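I lost a Monday to a folded blue cloth, and I'm still a little sore about it.

I'd gone out to Trandell to watch the bedroom work up close. You hold a gripper in each hand, tidy up like a normal person, and the machine is supposed to learn from how you did it. Simple! Except that by 9 in the morning the left and right hands had stopped agreeing about what time it was. The gap was tiny, 900 milliseconds, but that's plenty if one hand is passing a pillowcase to the other.
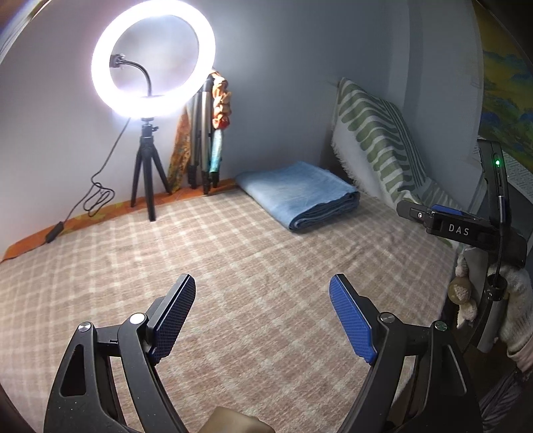 Bedding work at Trandell, with the ring light at the back of the bed.

What bugged me was how quiet the fault was. No alarm, no red box on the screen. The software (it's called Wakance) just kept saving, and we kept folding, all cheerful, and 3000 clips went into the pile before anyone played two of them side by side. On the replay one hand let go of the cloth well before the other one reached for it. I laughed, then I saw the folks at the next desk weren't laughing.

A bad clock sounds harmless until you think about where those clips end up. Teach an arm to let go early and it'll drop a towel, fine, but it'll drop a glass too. Claratden, the shop that builds the arms, threw out the whole batch and added a clap test: close both grippers together 5 times before every session, and if the clicks don't line up, you don't start.

I did mine twice.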